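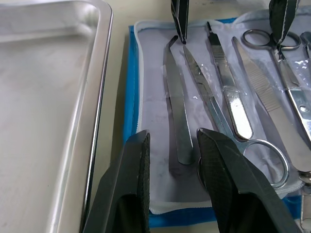 Shiny tools on a white cloth, with a steel tray beside them.

Have you ever wondered where a scientist keeps all those little tools? Forceps are like big tweezers, and they pick up things too small for your fingers. Scissors you know already — but these ones are long and straight, and very sharp, so only grown-ups open the kit!

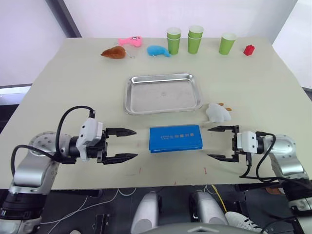
Tools like these need a home, just like your crayons do, and some homes are a box with a lid and some are a case with a zipper. Inside the case, a row of clear loops can hold a tool still.

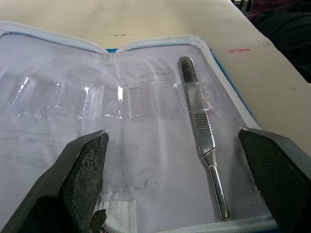

What is a scalpel?

It's a tiny knife with a long metal handle. The ridges help your fingers grip.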